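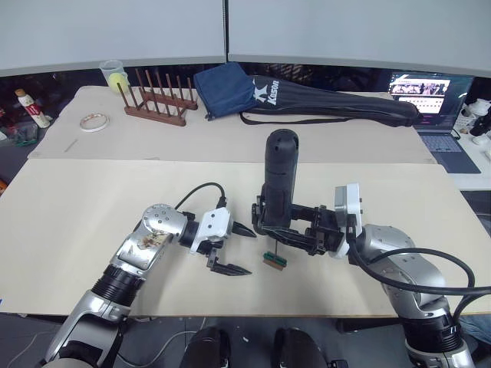 Episode 118

The job sheet from Ostoner said five good episodes before the end of the shift. By four o'clock I had two.

I had come to Fladdale in August to work the arms. The advertisement had asked for steady hands and patience and had not mentioned robots. I had spent nine years fixing hearing aids at a counter in a shopping center, so I had the hands. The patience I was less sure of.

The way it worked was simple. I held a pair of handles, and the arms at the table did what my hands did, a fraction of a second later. Everything was recorded. When there were 500 good episodes of a task, they went to Bemberg, where people I never met fed them to the machine, and some weeks afterward the arms were supposed to do the task with no one on the handles.

The task that month was the little block with the circuit board on it. The right arm picked up the black tool, stood it upright, and brought the thin shaft down over the block. The left arm was there to help if the block moved. Then the tool went back down on the table and I pressed the pedal. Pedal once to keep, twice to throw away.

I threw away a lot. If the shaft slid off, I threw it away. If I stopped to think, I threw it away too. The sheet was strict about stopping. The machine would learn the pause along with everything else, it said, and would stand there thinking about nothing.

My mother called during the afternoon break. She asked whether I was still teaching the robot.

"Still teaching it," I said.

"And is it any good?"

"It's as good as I am so far."

She said that was a shame, and told me about her knee.

After the break I set the counter and started again. Episode 118. I closed the right hand and felt the small click in the handle that meant the gripper had hold of something. I stood the tool up. I kept the left fingers open and low.

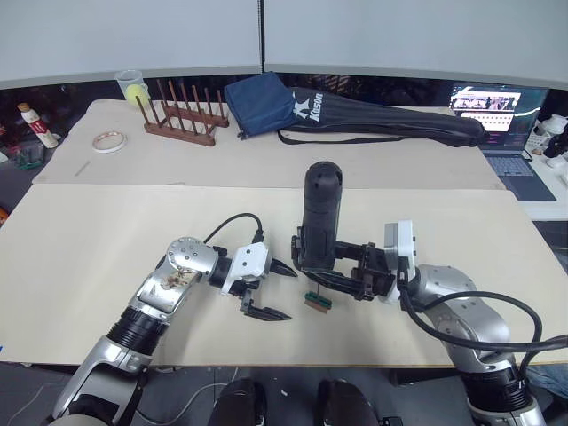
The Part I Kept

My father used to bring a screwdriver down in a particular way. He would stop just above the screw, tip the handle a little toward himself, tip it back, and then go. I asked him about it once when I was small and he said he was not doing anything. I must have picked it up at the same bench, because my first supervisor at the counter pointed it out to me, and I told her the same thing.

I watched the right arm do it. It came down, leaned toward me, straightened, and went on to the block.

It was not quite a pause. I looked at the sheet anyway. There was a line about unnecessary motion, in bold type, with Gruber stamped under it, the name of the company that had ordered the task.

I finished the episode, put the tool down, and let go of the handles. My foot was already on the pedal. I pressed it once and waited a moment in case I pressed it again.

The counter moved up by one. I took hold of the handles and started the next.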